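Setting a Small Picture Frame on a Round Meeting Table

Venkatesh Venkataraman
4 Aug 2022

Scope

These instructions cover the fitting and placement of one small tabletop frame on a round table that is also used for work. They apply to light frames with a fold-out strut. Frames without a strut need a separate easel, and the section on angle does not apply to them.

The measurements were worked out for the Farkine 13 x 19 cm frame and the Flondau table, 100 cm in diameter. Other sizes will do if the clearances are kept.

What you need

Frame with insert
Microfiber cloth, dry
Second cloth, slightly damp
Tape measure
Small felt pads, self-adhesive
Pencil eraser

Preparing the frame

1. Lay the frame face down on a folded cloth. Turn the back clips outward with a thumbnail. If a clip is stiff, push it with the eraser end of a pencil. A screwdriver will slip and mark the backing.

2. Lift out the backing, then the insert, then the clear sheet. Keep them in that order on the cloth.

3. Wipe both sides of the clear sheet with the dry cloth. Hold it by the edges from this point on. Tilt it once under a ceiling light and wipe again where smears show up.

4. Put the sheet back, then the insert, face down. Check the orientation against the strut before closing. The strut hinge belongs at the top of the backing for a portrait insert and at the side for a landscape insert. Some backings have both positions cut in and only one is usable with the strut supplied.

5. Close the clips. The backing should not rattle when the frame is tapped. If it does, add one sheet of plain paper behind the insert.

6. Fix two felt pads to the bottom edge, one near each corner, and one to the foot of the strut. The strut pad adds height at the back, and the frame will stand slightly more upright than before.

Clearing and wiping the table

Move loose items to one half of the table. Wipe the free half with the damp cloth, following the grain, then dry it. Change sides and repeat. Felt pads placed on a damp surface lose their adhesive within days, and the residue then has to be removed from the wood by hand.

Push the chairs in before measuring. Chairs with high backs or headrests block the view of a low frame from the doorway, and it is better to learn this before the position is settled.

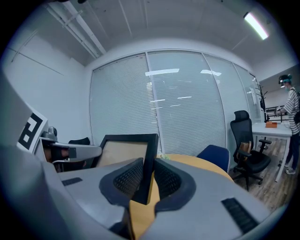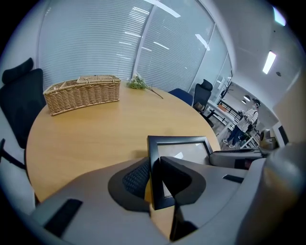
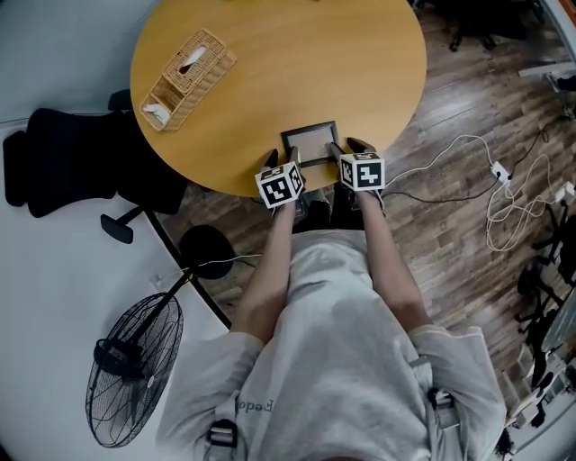
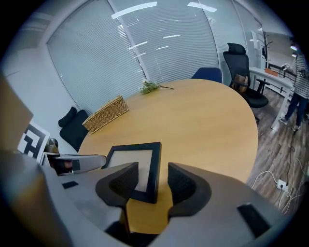
Placement on a round table is measured from the rim, because there is no corner or straight side to align with. Start with whatever is going to stay on the table and has the largest footprint, and give the frame what is left over. In the last picture the woven basket is at the left edge and the sprig lies toward the back with its stem pointing right, so a frame put between them would have to stand in front of the stem or the stem would run behind it and show on both sides. Either move the sprig closer to the basket or turn the stem toward the rim.

Positioning

7. Choose the main viewing side. On a table against a wall this is the side facing the room. On a table with chairs all the way around, take the side nearest the door.

8. Measure 19 cm inward from the rim on the far side. Stand the frame with its bottom edge at that distance. A frame nearer the rim gets caught by sleeves and by the cables of anything being carried past.

9. Turn the frame until its bottom edge is at a right angle to the line between the table center and the main viewing side. The tape measure, laid across the table through the center, gives this line. Judging by the wood grain is not reliable unless you know which way the top was mounted.

10. Leave at least 13 cm between the frame and any basket or box. Lidded containers need more. Open the lid fully and check that it does not touch the frame at any point in its swing. For tissue boxes with a slot in the top, pull one tissue out to its full length and see where the hand ends up.

11. Sit down in each chair in turn and rest both forearms on the table. If the frame is within reach of an elbow from any seat, move it 2 cm at a time toward the center until it is not.

Angle and reflections

A small frame on a strut leans back, and a leaning frame reflects the ceiling. In rooms with long linear lights the reflection is a bright bar across the insert. Two corrections are available:

a. Rotate the frame a few degrees away from the line set in step 9. This helps when the light runs parallel to the frame.

b. Reduce the lean. Add a second felt pad to the strut foot, on top of the first. Do not add a third. The frame becomes unstable and will fall forward when the table is bumped.

Glass walls behind the viewer cause the same problem during the day. Closing horizontal blinds removes most of it. Tilting the slats upward without closing them sends the light to the ceiling and sometimes makes the bar worse.

Choice of insert

Pale, unprinted inserts show fewer reflections than dark ones but make dust on the clear sheet easier to see. A narrow dark border looks heavier against honey-colored wood than against a white top. If it appears too heavy, use an insert with a wider margin and keep the frame. For printed inserts we use Hesen matte stock at the standard weight. Gloss stock tends to stick to the clear sheet in humid weather — August is the usual month for complaints.

Plants and dried stems

Keep stems off the frame. Dried flowers shed, and fragments lodge between the border and the clear sheet, where a cloth does not reach. Use a dry soft brush and work from the corners outward. Stems laid directly on the wood should be lifted for wiping — dragging them leaves fine scratches across the grain.

Faults

Frame slides when touched: felt pads dusty. Replace them; washing does not restore the grip.

Frame rocks: strut foot pad is off center, or the strut is not fully open.

Frame leans to one side: one bottom pad is thicker than the other. Use pads from the same sheet.

Insert slips down inside the border: paper too thin. Add a backing sheet as in step 5.

Strut hinge loose: tighten the rivet with flat pliers, with a cloth between the jaws and the backing. Replacement backings are sold by Sveinbjörnsson in both orientations. Measure the inside of the border before ordering, since the stated frame size is the size of the insert.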